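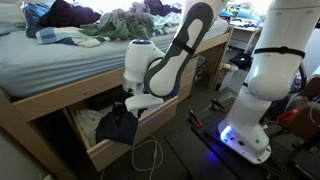 The bed with the drawers under it, pale blue sheet on, clothes still to be sorted.

Saturday, October 20, 2018
Posted by the minutes secretary

Minutes of the house meeting, Hidayat House

Hello all, I took the notes again, so blame me for the spelling. We met in the front sitting room after breakfast and started a bit late while people hunted for chairs. Most of the house was there, and the top floor sent word that they'd go along with whatever we decided (noted, and I will hold you to it!).

Last minutes

Read and agreed, with one fix. I wrote in June that the Dusto vacuum lives in the hall closet. It lives on the landing. Sorry to everyone who went looking.

Matters arising

The landing light is fixed. The shelf in the laundry room is still leaning, and we're leaving it until somebody finds the right brackets. The lost sock box has gone to the thrift store, box and all.

1. Under-bed drawers

This took up most of the morning, and I enjoyed it more than I thought I would. The beds with the wooden drawers built into the side have been a sore spot for a while. People fill them in the first week, shut them, and then live out of heaps on top of the bed for the rest of the year. I'm guilty of this myself and said so.

We went back and forth on what ought to go in them. One side wanted bedding only, on the grounds that spare sheets and blankets don't get used every day. The other side said clothes, as there's hardly any closet space on the second floor and the clothes have to go somewhere. I was for clothes. We had a show of hands and clothes won, but bedding can go in too if there's space left over.

Agreed: one drawer for everyday clothes, and the next one along for things out of season. Fold them first, please! A shirt dropped in any old way takes up twice the space, and then the drawer catches when you push it back. Dark clothes toward the back and light ones toward the front was suggested as well, so you can find a black sweater without pulling everything onto the floor. That didn't get a vote, but I've been trying it at home and I like it.

We also agreed that drawers get closed when you've finished with them. There have been 2 stubbed toes since the summer, both on the same drawer, and one of them was mine.

2. What goes on top of the bed

Short item, long talk. Pillow at the wall end, blanket folded, and clothes off the mattress by the time the cleaning rota comes through. Someone asked if a plaid blanket hung along the edge counts as folded. The feeling of the room was no, though I thought it looked rather nice myself.

The idea of a basket for things worn once and not ready for the wash came up again. We'll try it with 6 baskets and see how we get on. They'll come out of the house kitty.

3. Sheets

The Platus fitted sheets are holding up better than the old ones and the corners stay on, even on the deeper mattresses. We want 3 more in the same size. There was a plea for a color other than blue, and then a second plea to stick with blue so we can stop mixing up the sets. Blue it is.

4. Drawer runners

A few drawers drag. Candle wax on the runners was recommended by two different people, and a bar of dry soap by somebody else. I'm going to try the soap on mine and will report back. Please don't use cooking oil — it gets into the wood and then onto your clothes, as one of us found out with a good pair of pants.

5. Winter coats

The coat rail from Skatard needs putting together before it gets cold. All the parts are in the box under the stairs, and the instructions are taped to the lid. We need two people and a free evening. I put myself down for one of them, so that's one more wanted.

Anything else

The kitchen would like its good scissors back. The ironing board cover has a hole in it, and a new one is going on the shopping list. There was a question about whether guests can have a drawer, and we ran out of time for it, so it goes to the top of the next agenda.

To do

Baskets and sheets: house kitty, before the next meeting
Soap on the runners: me
Coat rail: me and one other, sign the sheet on the fridge
Scissors: whoever has them

The meeting closed at lunch. The next one is in the same room, and please bring your own mug.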